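4.2 Handover between night staff and the duty doctor

When we sat down with the staff at Orellana, a residential home for adults leaving long hospital stays, the subject they kept coming back to was handover. Anwara Bhattacharjee had worked nights there for eight years, and she told us, with a good deal of patience for our questions, that the written notes were usually fine. What worried her was the phone call: who was told, in what words, and whether anyone wrote down that the call had been made at all.

We went through 50 incident reports with her and with Nazar Bilyk, then the deputy manager. In two of them a resident had been moved to a hospital ward without the receiving nurse learning of a recent change in medicine. Both reports had been closed as "communication issue," a label that, to our minds, covers a great deal and explains very little – and we say so with real sympathy for whoever had to fill in the form at the end of a long shift.
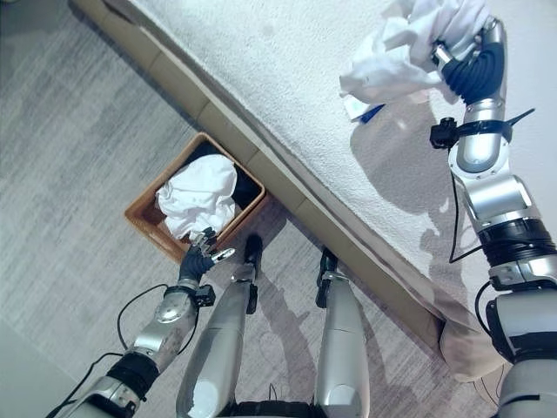 Figure 2. A humanoid robot's arms and legs seen from above, beside a bed, with one hand just over the corner of a basket.

The home has since tried a single-page call sheet, kept by the telephone, on which the caller writes the time, the name of the person reached, and the one thing that person most needs to know. Mr. Bilyk was careful to tell us that the sheet had been used unevenly, and more often by day staff than by night staff. Calls could take up to two minutes longer, which may sound like nothing much, but matters a lot when one person is looking after a whole floor.

We would like to have spoken with the duty doctors as well. The one who agreed to meet us in November had moved to another district by then, so their side of these calls is missing from this section, and we return to that gap in our discussion of limits.

Contact: Mattes Reinholz, Kilenik | © Kilenik | Back to top

Recent items
Reading a closed incident report
Night cover in small homes: notes from Skasley
Nhi Đinh on medicine changes at discharge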